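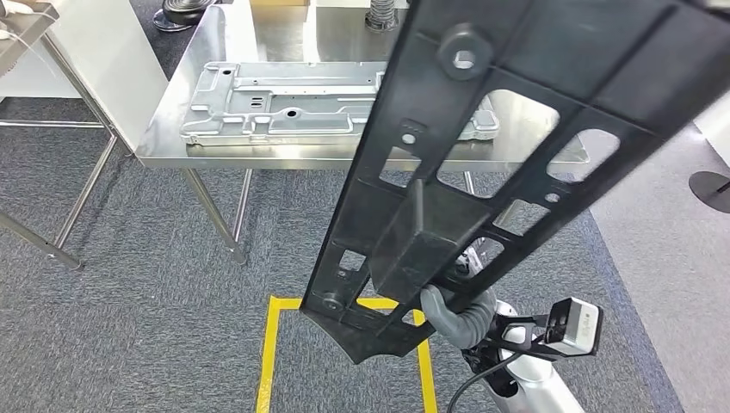
**Fewer permits, longer waits on the Grolberg marshes**

The Edlow Wildfowl Authority will issue 95 permits for the coming season on the Grolberg marshes, down from 171 last year, following a review of wintering duck numbers completed in March.

The reduction of 76 is the largest since the reserve was opened to licensed shooting. Applicants who were unsuccessful in the ballot have been placed on a reserve list and will be told by letter if a place becomes available.

Hằng Thái, who led the review, said that the eastern pools had borne most of the pressure. "Birds were leaving the water before first light and not returning until well after dark," she said. "The western side, where access is harder, showed very little change."

The marshes cover 3350 acres between the Flirkanitz road and the sea wall. Under the revised rules, the eastern pools will be closed on Sundays and no party may exceed six guns. Permit holders must submit a return after each visit, including visits on which nothing was shot. Failure to do so may result in a permit being withdrawn.

Local clubs have accepted the lower figure but have asked for the Sunday closure to be reconsidered, as many of their members work on Saturdays. The Authority will hear their case before the next ballot opens. Existing permits remain valid until the end of the season.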